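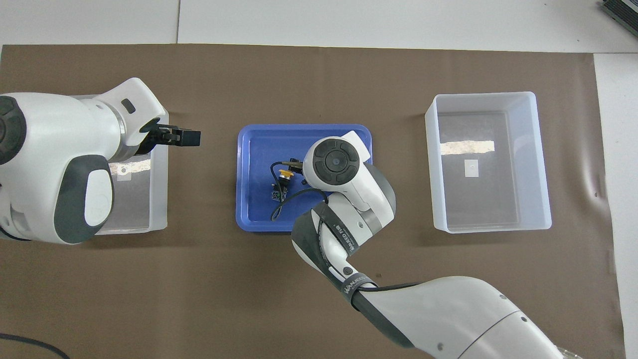
Stock control for small makers, week 4: counting what you've got

Hello again. Last time we did ordering, and I promised we'd get on to counting, so here we go. Get a cup of tea, as there's a bit of arithmetic near the end (nothing horrid).

First, a recap. Your stock record is what the book says you have. Your stock is what's on the shelf. The two drift apart all the time, even in tidy workshops, and the gap has a name: the variance. If the book says more than the shelf, you've got a shortage. If the shelf says more than the book, you've got a surplus, and please don't cheer, as a surplus is usually a delivery that somebody forgot to enter.

Full counts and cycle counts

A full count is the one everybody dreads. You stop work, lock the door and count the lot. I used to do ours at Clametex every August and we always lost a day and a half to it, plus most of our good humour.

A cycle count is kinder. You pick a few lines each week and count only those, so that over the year everything gets its turn. The dear stuff and the fast-moving stuff comes round more often. Cheap slow things can wait.

We'll sort stock into three groups:
A - few lines, lots of money. Count monthly.
B - middling. Count every quarter.
C - lots of lines, little money. Count once a year.

People always ask me where the line between B and C goes. Wherever suits you! Niladgate, our pretend-you-work-there firm for this module, puts anything under 5 pounds a unit in C, and that's fine for them.

Loose parts

Small parts are where records go wrong. Switches, screws, buttons, beads - they get grabbed in handfuls and nobody writes down a handful. My advice is to give each kind its own tub and keep the working tub apart from the reserve. You then only count the working one, and the reserve stays sealed at a known number.

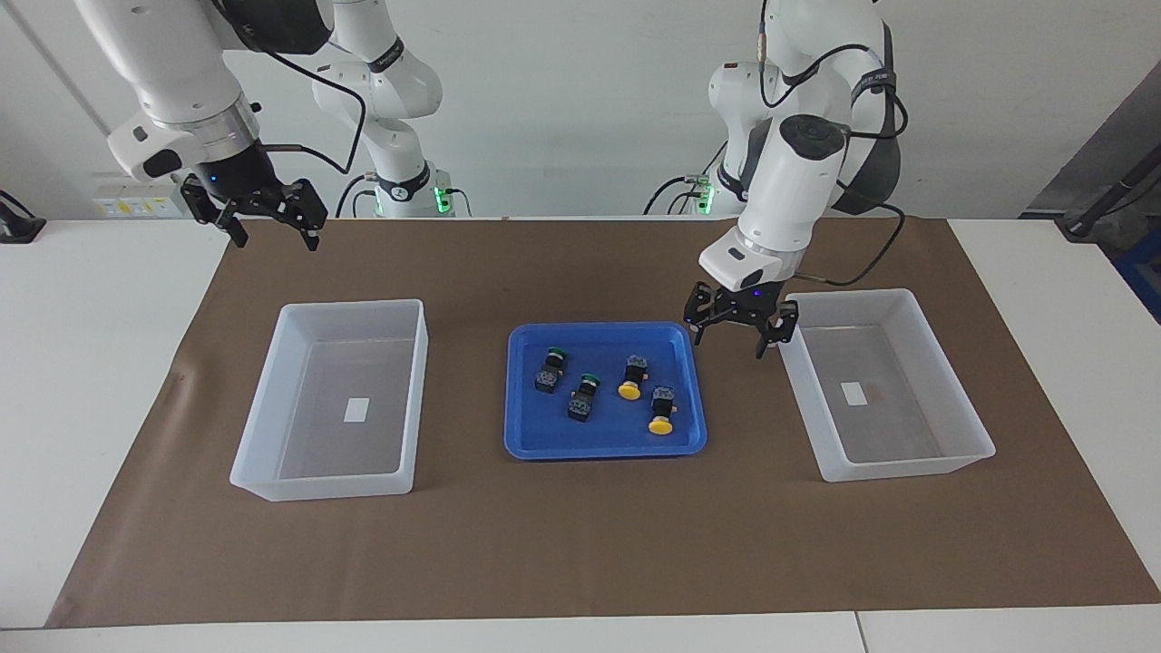 Small parts: switches in a tray, with a bin on either side.

For really tiny things, weigh them. Weigh a sample, work out the weight of one, then weigh the lot (and take off the weight of the tub - I forget this every single year).

The sum I promised

Niladgate's book shows 2,963 hinges at the start of the month. They issue 600 to the bench and take in a delivery of 328. What should be on the shelf?

2,963 - 600 + 328 = 2,691

Now suppose you count 2,686. You're 5 short. Recount before you touch the record, then look at the paperwork, and only then write the adjustment, with a reason beside it. "Unknown" is allowed. Blank is not.

For next week

Read the Flamov chapter on reorder points (skip the boxed bits) and bring a count sheet from your own cupboard, shed or kitchen. Spice jars are fine.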